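# Chapter 7. Who Runs the Town Between Elections?

In most small towns, voters choose a council every few years and then go back to their own lives. The daily work of government carries on. Roads are patched, permits are signed, and water bills go out. This chapter looks at the people who do that work and at the limits placed on them.

We will follow one town, Beaudoin, population 4,000, through a single dispute over its town manager. The dispute began with a culvert on Zilton Road and ended with a change to the town charter. 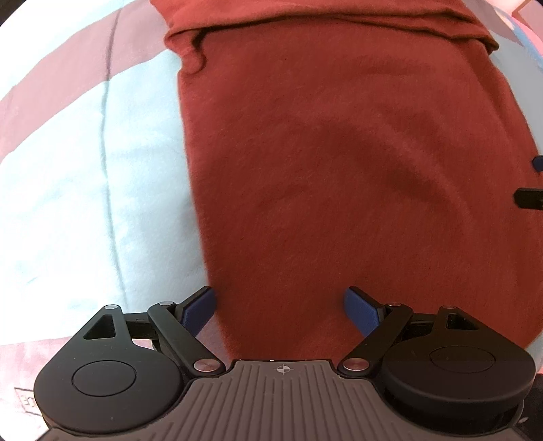 Beaudoin adopted the council-manager form after a charter vote. Under this form the council sets policy and passes the budget. It hires a professional manager to carry out both. The mayor runs council meetings and signs ordinances but has no veto and can't fire department heads.

The manager, Ashton Hoani, could sign contracts up to a set limit without a council vote. When the culvert failed, he split the repair into two contracts, each under the limit. Both went to the same firm, Wireck. The road reopened quickly, and most residents were pleased.

Council member Chantal Paquette was not. She argued that the two contracts were one job and that the council should have voted on it. Hoani answered that the charter allowed emergency repairs. The charter did use the word "emergency," but it gave no definition.
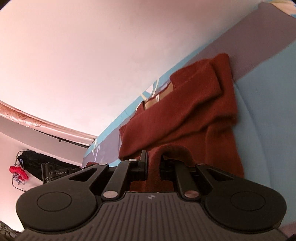
The council took up the matter on May 15, 2018. Members split over whether to reprimand the manager, and the motion failed. A second motion, to ask voters for a clearer charter, passed. Under state law, the question could go on the ballot only if 1,000 registered voters signed a petition supporting it. Paquette's supporters turned in enough valid signatures by July.

## 7.1 Delegated Power

A power is *delegated* when one body lets another use it on its behalf. The council still holds the power and can take it back or narrow it by ordinance, within the charter.
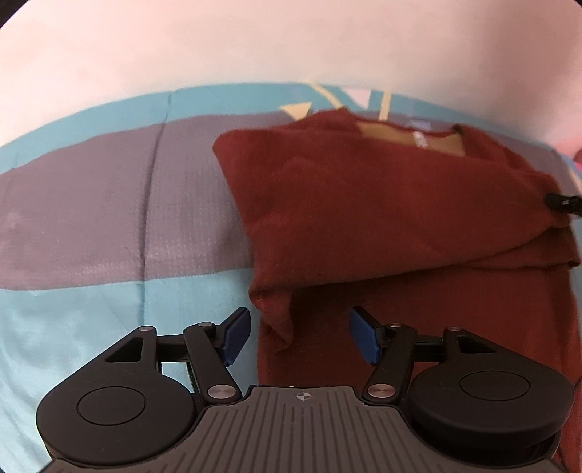 **Why would a council give its manager the power to sign contracts?**

A council meets only once or twice a month, and many purchases can't wait that long. Delegation lets routine business go ahead while larger spending stays with elected members.

Delegation works best when its limits are written down. Beaudoin's charter had a dollar limit but no rule against splitting a job. The neighboring town of Rostosex had such a rule and required the manager to report any emergency contract at the next meeting. Beaudoin's amendment borrowed both provisions. 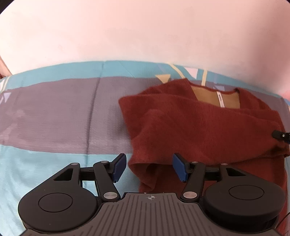 Page 143

Section 7.2 compares the council-manager form with the strong-mayor form, in which an elected mayor directs the departments. As you read, keep the culvert dispute in mind and consider who would have answered for the contracts under each system.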